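Mumar Robotics Short Course
Unit 8: Perception and control for soft, thin things
Handout, revised 22 January 2024

Welcome back! If you've come straight from the rigid grasping unit, this is where your tidy pose estimates stop helping you, and I think it's the best part of the course. Our task for the unit is changing a bin liner. Most people do it half asleep, yet it touches nearly every layer of the software stack.

1. What is the state?

For a mug, six numbers will do. For a bag, you could track thousands of points on the plastic and still miss the fold that matters. So we ask a smaller question: what does the controller need to know right now? For this task we keep the rim (a circle in 3D, fitted once and then tracked), the edge of the bag wherever we can find it, and the contact points of both hands. 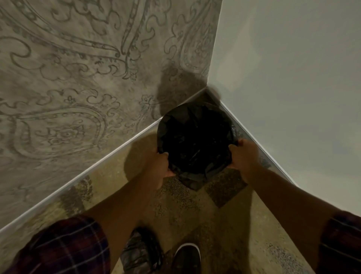

Fitting the rim comes first in the lab, and you'll do it with Follness, our perception library. Start with the plain ellipse fit and look at the residuals before you reach for anything fancier. Black plastic gives depth sensors a miserable time. You'll get holes where it's dark and spikes where it shines, so mask out both and let the fit bridge the gaps. A partial arc is often plenty! Try throwing away half your rim points on purpose and see how far the centre drifts.

Shadows deserve a look too. A strong one on the floor can pull an edge detector well off the rim, and a busy carpet doesn't help (mine at home is a terror for this). Check your colour thresholds against at least two kinds of flooring.

2. Two hands, one opening

Treat the hands as a pair. In Ceno, our planner, you set a midpoint and a spread, and the two arm targets are worked out from those. Steering the opening over the bin then means moving the midpoint, and stretching it means changing the spread. Run the spread under force control, with a low limit, and keep position control for the midpoint. I love how much simpler the code gets once you split it this way.
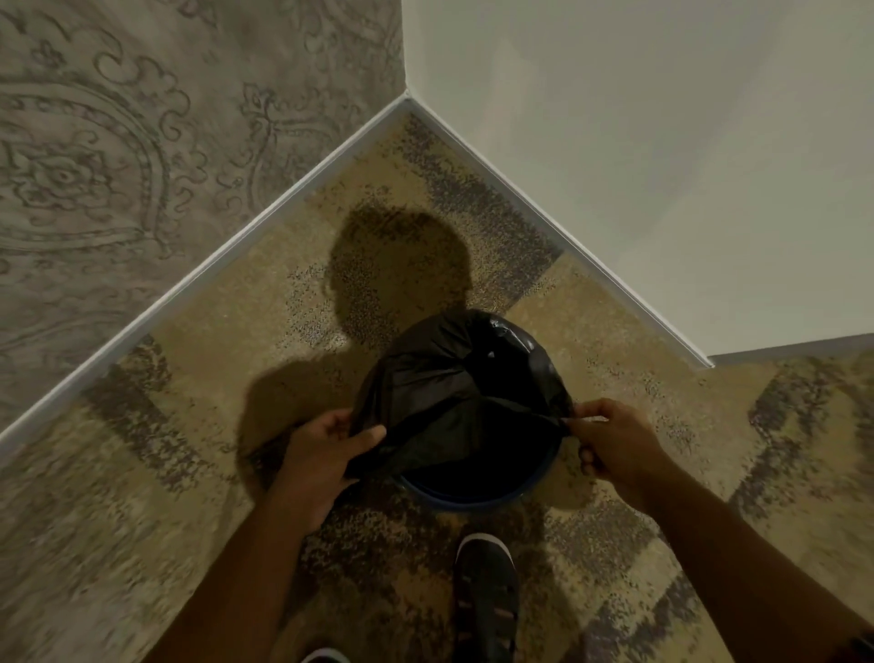

Phases come next. We use four: open, align, lower, fold over. Each has its own exit test, and the tests are where most of your debugging time will go. A timer is a poor exit test. For "align", compare the estimated opening with the rim fit and ask for several good readings in a row. For "fold over", check coverage around the rim in 40 equal sectors and list the ones that fail, so the planner knows where to put a hand next.

3. Lab work

Load log 701 from the course folder and replay it at half speed.
Plot the rim centre over time, with and without masking.
Write an exit test for "align" and run it on the whole log.
Hand in your plots and one paragraph on a failure you found.

Reading before next time: the Sivakumar notes, part 2, on contact and friction. Bring questions, and bring a bag to play with.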